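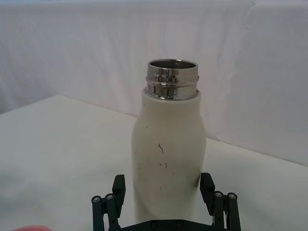

Can a machine wash up and put away yet?
Household & Shop > General

jpaju
Serious question for people who work with this stuff. My sister runs a small lunch counter and asked me if there is anything she can buy that would deal with the drinkware. She means the whole job: take the bottle off the counter, get the lid off, wash it, dry it, lid back on, shelf. I said no. She said I was behind the times. Who is right?

duyen_dam
You are. The washing part has been solved for decades and it's called a dishwasher. Everything on either side of it is still a person.

ngan.v
I would split it up more than that. Picking up one bottle that stands by itself on a clear table is fine now. We have a two-finger arm at Jomora and it managed 56 lifts in a row on steel bottles in May before it dropped one. Lids are another matter. A screw cap needs one hand to hold and one to turn, or a fixture bolted down to hold the body. And it has to feel when the thread has crossed.

jpaju
56 sounds good to me.

duyen_dam
It sounds good until you ask what was on the table with it. Her counter has forks, napkins and half a sandwich on it.

ngan.v
Fair. The table was clear, plain white top. With other things crowded around the bottle we got 37 out of 56.

Giap T.
I'm going to disagree with duyen a little. I do packing at Clarner and we have had an arm loading bottles into trays for two years. It does 30 trays a shift. It never has to open or clean anything, but lifting and placing is a chore and a person used to do it. People keep saying machines can't do shop work when they mean machines can't do all of it.

duyen_dam
Same bottle every time, same spot on the belt?

Giap T.
Yes, same bottle. The spot varies by an inch or two.

duyen_dam
Then it's a factory job. A lunch counter gets every shape there is.

kieusam
Something I don't see mentioned is finish. Painted steel bottles pick up scuffs and dark specks with use, and a machine that checks whether a bottle is clean has to tell a scratch in the coating from dried coffee. I rub it with my thumb and I know. We tried a camera check at Monden and it kept sending scratched bottles back to be washed again. One went around 5 times.

ngan.v
What did you do about it?

kieusam
Took the check out. A person looks at them now.

Giap T.
The inside is worse. Narrow steel neck, dark and shiny down there. I wouldn't trust a camera on that either, though a bottle brush on a spindle does the scrubbing well enough if somebody sets the bottle on it.

jpaju
So if she bought an arm today it would move open bottles from one place to another, and somebody would still take the lids off, check them and screw the lids back on.

ngan.v
Yes, if she keeps the table clear for it. I'd price a bigger dish rack first.

Giap T.
Agree on the rack. I'd still ask again in a couple of years.

jpaju
OK. I'll pass that on. She asked about a spindle brush too, so if anyone has one that fits a wide neck and doesn't shed bristles, post the make.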